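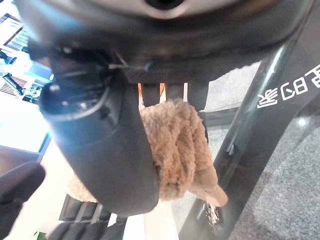 Momico opened its Pilthorpe lab to visitors on Saturday, June 14, 2025. Oana Cozma ran the handling demonstration with a two-armed humanoid at a round glass table.

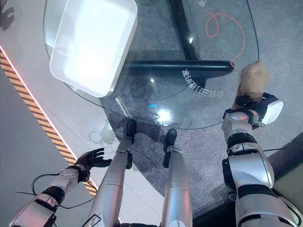
What was the object of the session?
Grasping soft items, a harder case for grip control than rigid parts.

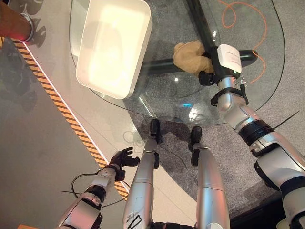 Iulian Oprea then took questions on finger force and camera placement. Attendance was 39.
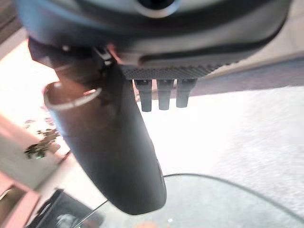
Grasp logs from the day go to members with the next issue. Requests for the May logs go to Faith Athumani.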